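ok gripper comparison thread, as promised to Ajith Iyer who keeps asking. Druvemby two-finger vs the Grunbridge one, both in sim for now, same arm, same wrist cam, same controller. notes as I go

setup: wrist cam mounted behind the palm looking out past the fingers. policy only gets that view plus joint angles. no overhead cam this time, Aishwarya Nadar wants to know if we can drop it before the November demo

started with the Druvemby. default finger length, default friction, havent touched anything. first job is just line up over the gray block and close

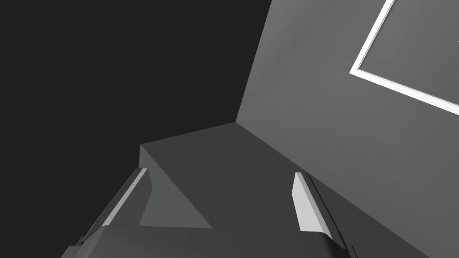 controller first. the Meron stack runs the arm at a fixed rate and you can't change the gripper rate seperately, so finger commands lag behind the wrist. you feel it most on slow closes. fast closes are fine – but then the contact solver gets jumpy and the part squirts out

fix for now: slow the wrist for the last bit of the approach, leave fingers alone. ugly. works ok

1,496 grasp attempts overnight. same seeds for both grippers so it's a fair fight. logs are on the shared drive under my name, Idalina Pacheco has the plotting script, ask her not me

Druvemby: good on flat faces, bad on slopes. pads are stiff in the model and anything with a wedge shape walks up and out as you squeeze

Grunbridge: softer pads, wider opening, way more forgiving if you come in crooked. but the palm is fat and eats the bottom of the camera view. lost the part completely on low approaches, policy just guesses from there

tried tilting the cam up to get the view back. better up close, worse far away. now the fingertips sit low and you get more of what's ahead but targets leave out the top before you're anywhere near them. this kind of thing: 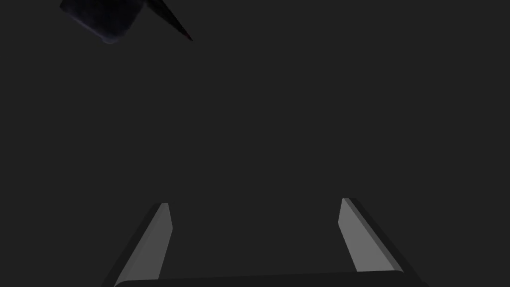
Wrist cam view, fingers open, target nearly out the top left corner.

so tilt is a trade. Jagadeesh Pisharody said just widen the field of view and yes, did that too, everything gets small and the policy we have was trained on the narrow one. retraining is 48 hours on our box and I'm not doing it twice

also darker backgrounds are murder. dark part on dark gray with soft light, edges basically vanish. turned up the light in one batch and it helped more than the tilt did?? need to rerun that with nothing else changed before I beleive it

Ashwin Annamalai asked about the Echevarría three-finger. haven't got a model that loads. the mesh comes in at the wrong scale and the thumb joint is flipped. if anyone has a clean one please send

where I am right now: Grunbridge pads, Druvemby palm if I could have it. since I can't – Grunbridge with a small tilt, narrow lens, brighter light. keeping the overhead cam in until the low approach thing is sorted, sorry Aishwarya

next up is real hardware, 2 arms side by side, if the mounts show up. will add to this thread

oh and whoever changed the default joint damping in the shared config, please put it back. lost a whole morning to that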